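# Hand grippers, part two: pads, screws and a lot of spoons

I finished the second pair of hand grippers in June, so I now have a left and a right that match well enough to use together. The idea is the same as in my last post. I want an arm on the bench that can sort cutlery, and before the arm gets to do anything I do the job myself with the same fingers it will have, recording as I go. If I can't pick something up with them, there isn't much point in asking a motor to try.

The first pair was printed in the grey filament I had left over from the shelf brackets. Those flexed badly. This time I used black Ondedar PETG with more walls, and the plates stay straight when I squeeze. The print took 14 hours for the lot, split over two evenings, and I had one failure when a corner lifted. I've started washing the bed with washing-up liquid and it hasn't lifted again so far.

The pads are the part I've spent the most time on. They are blue rubber, stuck to the inside of each finger with contact adhesive. My earlier foam ones were fine on cardboard boxes and hopeless on anything thin. Rubber holds a spoon handle without needing much force, although it does pick up fluff and needs a wipe every so often.

## Why spoons and chopsticks

I began with blocks and bottle tops, which went well and taught me very little. Clear plastic spoons are a much harder test. The camera sees the stripes of the weave straight through the bowl, so whatever is looking for an edge has to make do with a bit of shine and the line of the handle. Chopsticks are easy to see and awkward to hold.
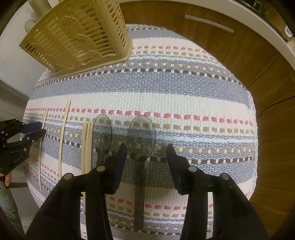

I also wanted a background with a pattern. On a plain board my detector script scored very nicely, then fell over the moment I put a tea towel down. Training on stripes from the start seems the sensible way round, even if the early numbers look worse.

The software is nothing special. The recordings go through Cindex, which I use to trim and label the clips, and then on to the old desktop under the stairs. I have just over 3,000 clips labelled now. A fair share of those are from the old foam pads and I may throw them out, as the fingers look different and I don't want the model learning from two shapes at once. I haven't decided. It was a lot of evenings.

## Things I changed along the way

- **Screws.** The first version had one screw per plate and the plate could turn under load. The new one has two. I should have done that at the start – the holes were already in the drawing.

- **Handle angle.** Tipped forward by a few degrees. My wrist ached after a long session with the old one, and it's better now, though I still stop for tea more than I'd planned to.

- **Trigger spring.** I swapped the spring from the Serra kit for a softer one out of a dead stapler. The fingers close more slowly and I squash fewer things.

- **Lens.** Still the very wide one. It bends everything badly towards the edges, but I get both fingertips and the basket in view, and I'd sooner deal with the bending in software than lose sight of the tips.

- **Starting layout.** I used to line the cutlery up neatly. Now I put spoons and chopsticks down mixed together, some of them overlapping, with the basket at the far side. 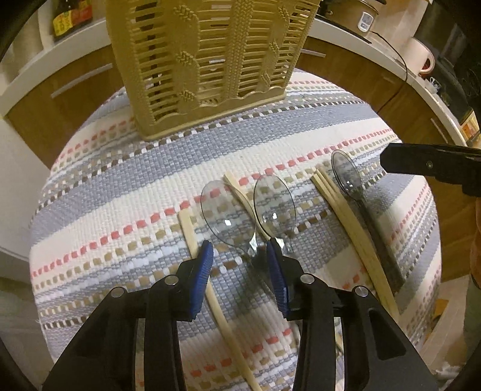
## What's next

The arm itself is waiting on a wrist joint. I ordered the bearing from Zemeck and they sent the wrong bore, so that is going back. In the meantime I'll redraw the finger mount so it fits both the hand version and the arm with the same bolts. At present there is a 2 mm difference between them, entirely down to me measuring from the wrong face.

I also need to sort out cable strain relief on the left unit. The plug works loose if I reach across with it, and I've lost a few clips that way. A printed clamp should do it. I'll put the files up once both mounts agree with each other.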